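Minutes > Kitchen & Shop Floor Group > December

Print this page | E-mail this page

Filed under: Equipment, Chores, Things We Might Not Buy

DESETTI CATERING
Kitchen and Shop Floor Group
Minutes of the December meeting

Present: Xiuying Ye (chair), Jinlong Shi, Kumaresan Bangera, Cuiping Kong (minutes)
Apologies: Guoqing Jia, who was at the Jin Street kitchen with the dishwasher repairman

The meeting opened at 2:10 p.m. There had been a plan to open at 2.

1. Minutes of the last meeting

Approved with one change. Under "Mop," for "retired" read "missing."

2. Matters arising

The label printer at Jin Street is working again. Kumaresan took credit for this and then, on being asked, said he had turned it off and on. The floor scrubber still stops at the drain by the loading door and waits for somebody to come and talk to it. Guoqing has sent a note saying he now pushes it across himself and considers this exercise. Carried over again.

3. Can a machine clear a table yet?

Jinlong reported on his visit to Malletov, who would like us to lease their Omus kitchen arm for the prep room. He had been asked in October to find out whether it could do any chore that one of us currently does and complains about.

The chore on offer was small: take the fruit out of the bowls, put it on the plate, and stack the bowls. The ketchup was to be moved out of the way first. The food was toy food. Xiuying asked whether we serve much toy food. Jinlong said Malletov's view was that a toy strawberry is a fair stand-in for a strawberry, and that it can be dropped all afternoon without anyone having to wipe up. Kumaresan said that wiping up was the part he had been hoping to hand over.

Results, from Jinlong's notes: 25 tries, of which 7 finished with everything where it should be. A good run took 3 minutes. Jinlong then did the job by hand in 23 seconds and said he had not been hurrying. Malletov's engineer told him that speed "comes later." The minute-taker was asked to record that this is also what we say to new hires.

The banana went better than expected. The bowls went worse: stacking them meant gripping a rim, and the arm would sometimes get a good hold and then seem to lose interest. The orange was hard to pick up because it lies flat on the table. Xiuying pointed out that our own staff deal with this by sliding it to the edge, and asked whether the arm could be taught to cheat. Jinlong will find out.

The oven was not part of the trial. Jinlong had asked about it, since opening and shutting ovens is a good deal of what we do, and was told it was "on the roadmap." Kumaresan asked for the road.
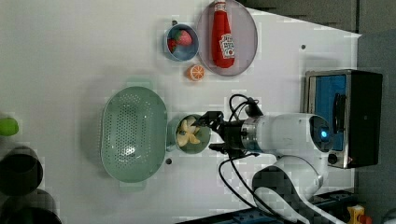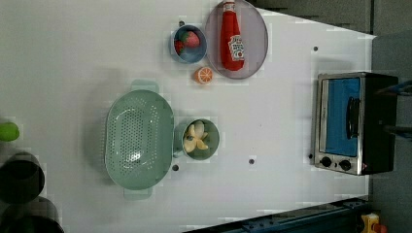
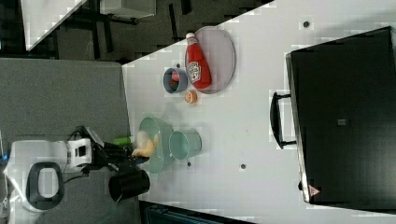
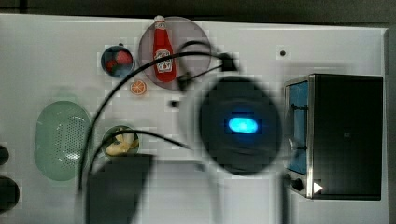
The ketchup, on its plate, all four times.

4. Discussion

Xiuying said she had come in ready to say no and was now only leaning that way. Two years ago the answer to "can it pick up a bowl it has not met before" was a polite laugh, and 7 good runs is more than a laugh. Her worry was the prep room at noon, which does not look like that table. Ours has people in it, and a radio.

Kumaresan was against. In his opinion the useful machines in this building are the dull ones (the slicer, the dishwasher when it is well) and they are useful because each of them does one thing. He would sooner pay for a second dish rack. He also wanted to know who would be standing next to the arm when it got stuck, and whether that person could be clearing the table in the meantime.

Jinlong said that was unkind but that he had written down the same question on the bus home.

Cuiping asked about washing. A gripper that handles food has to be cleaned like anything else that handles food, and the price sheet does not mention it. There are also the cables. Agreed that no lease goes further until we have a cleaning procedure in writing.

Decided: no lease for now. We will ask Malletov to repeat the trial with our own bowls and with real fruit, ripe.

Actions:
- Jinlong to write to Malletov about the repeat trial, the cheating and the cleaning.
- Cuiping to pick out bowls. Not the good ones.
- Kumaresan to price a dish rack.

5. Any other business

The mop has been seen at Jin Street. Guoqing to confirm.

Coffee cups from the last meeting were still on the windowsill. Everyone present agreed that they should be cleared. Xiuying cleared them.

Meeting closed at 3:25 p.m. Next meeting in January, same room, once the heater is fixed.

C.K.

Print this page | E-mail this page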